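Handheld gripper recording: frequently asked questions

Who do these rules apply to?
Anyone recording for the Flutach set, at our own tables or at a partner site. Melnyk has its own rules for fixed arms, which are not covered on this page.

How should I hold a bottle?
Close the fingers on the body, one on each side, and keep the bottle upright. Do not squeeze until the sides fold in. The marker squares on both fingers must stay clean and in view.

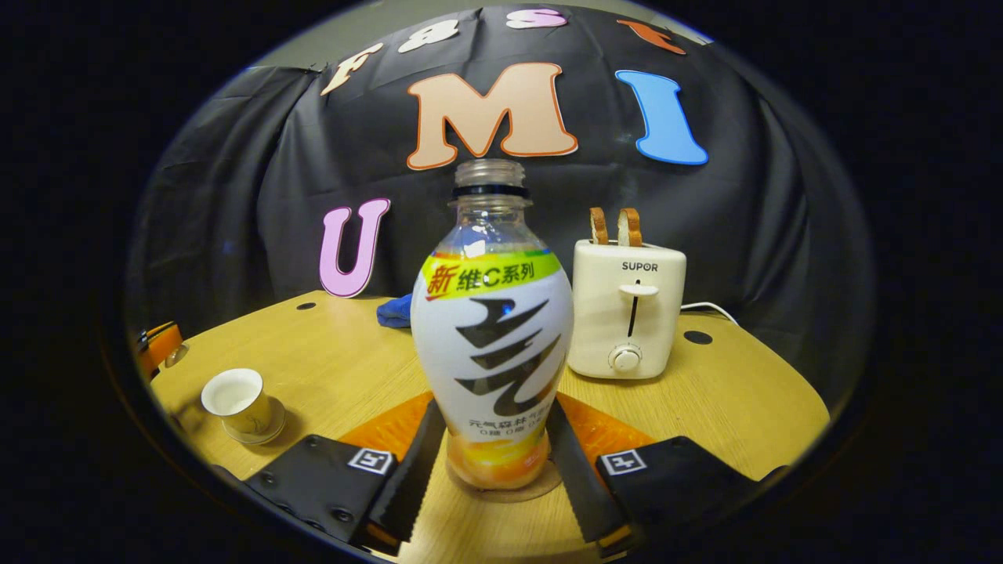
HAKHOLM, 4/20/20. The answers from here on replace the October version.

Can a bottle be used without its cap?
Yes, if it stays upright for the whole take. Tilting and pouring tasks have their own sheet. Write "open" in the task notes.

Can there be appliances on the table?
Yes. Run the cable toward the nearest edge, away from the side you reach from. A toaster or kettle counts as hot until the table lead says otherwise. Do not grip bread while it is in the slots.

Do I have to clear away cups and cloths?
No. Background items are welcome. Move a cup only if your wrist would pass over it.

Do brand names need to be covered?
No. Names of people and addresses do.

How many takes make a full batch?
200. A short batch is accepted at 100 or more. Below that, hold it over for the next session.

When do I recalibrate?
Every 70 takes, and any time the gripper is dropped or a finger pad is changed.

How long are the rubber strips good for?
Swap them after 700 takes, or sooner if the teeth are worn. Spares are ordered through Valari.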